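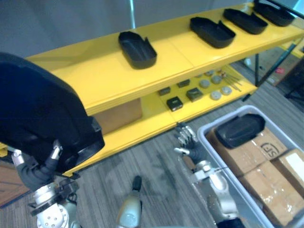
How does my kid get on the city youth council if her school won't nominate her?

Posted by clella_mom, 24 Jan 2018

My daughter is 16 and completely obsessed with local government (she watches the zoning meetings - for fun!). Our city has a youth council and she wants in, but the form asks for a "school or sponsor nomination" and her school says they already picked their two students for the year. Is she just out of luck? She also needs a 300 word statement and has written up to 600 so far, so any tips on cutting would be great too.

Mahmoud Belkadi
Not out of luck at all! Look at the word "sponsor" on that form. In our town that could be a club, a church, a library, even a council member's office. My son got his from the library teen group, and it took one email and a very short letter. Call the city clerk and ask who counts as a sponsor there, and ask if they keep an alternates list while you're at it. Ours lost two kids by April and filled both seats from the alternates. For the statement, I'd have her pick one local thing she wants fixed and drop the life story. My son wrote about a bus stop with no light.

Kabbaj1721
ours you just signed up online, no nomination. might be different where you are

Bulell
What Mahmoud said about the clerk. Also, she can speak at public comment right now without being on anything - my niece did it at 15 and a council member offered to sponsor her afterward. Check the deadline first, though, we missed ours by a day.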